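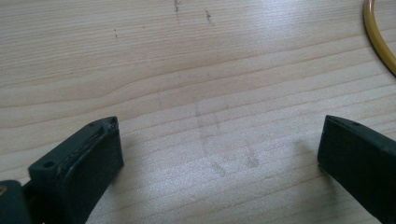
Fig. 8. Pale, flat wooden surface with wavy grain.

Setting up night feeds and handovers

The Zotlow baby log lets two or more carers share one record of feeds, naps and nappies. Set up the first carer before you go back to work, while both of you are at home.

1. Open the log and choose Family, then Add child. Enter a first name and date of birth.
2. Choose Add carer. Type the email address of your partner, grandparent or childminder.
3. Ask them to accept the invitation. It stays open for 27 hours.
4. Under Handover, pick the time your working day starts and ends.
5. Choose Save.

Note: If you have a baby and a toddler, add each child separately. Naps saved under the wrong child can be moved later from the History page.

To record a night feed

1. Press and hold Feed.
2. Choose Left, Right or Bottle.
3. For a bottle, enter the amount in millilitres.
4. Press Stop when the feed ends.

Caution: The log does not give medical advice. If your baby is feeding poorly or you are worried, speak to your health visitor or doctor.

Each family can keep up to 3000 entries. Older entries move to the archive, where they can be read but not changed.

If a carer cannot see the handover notes, check that Notes is switched on beside their name. Error 729 means the invitation has expired and must be sent again.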